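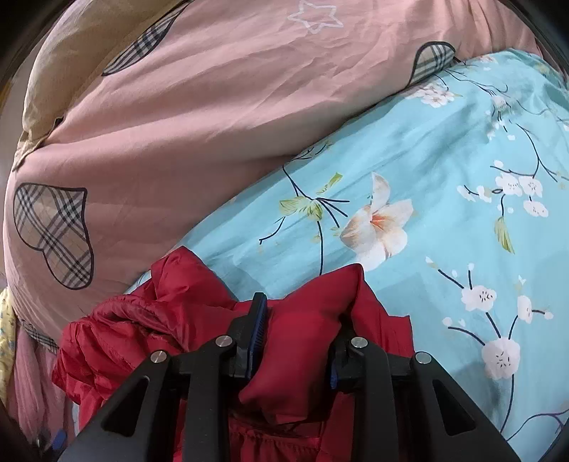

Handgreifer an einer roten Jacke, aufgenommen beim Textilgreifen.

Neue Regeln für Greifaufnahmen an Textilien

Ab Mittwoch, 2. Oktober, gilt bei Pastis die überarbeitete Arbeitsanweisung für Handgreifer. Jacken und Bettwäsche werden an einer einzelnen Falte gefasst, Reißverschlüsse und Knöpfe bleiben frei. Die Backenbeläge sind nach 100 Griffen zu prüfen und nach 3000 zu wechseln. Aufnahmen, in denen die Fingerspitzen nicht zu sehen sind, werden aussortiert. Im Juli betraf das am Standort Tostau 70 von 1615 Aufnahmen.

In Privatwohnungen bleibt die schriftliche Zustimmung der Bewohner Pflicht. Fragen beantwortet Despina Giannakopoulos. Die alte Fassung bitte aus den Ordnern nehmen.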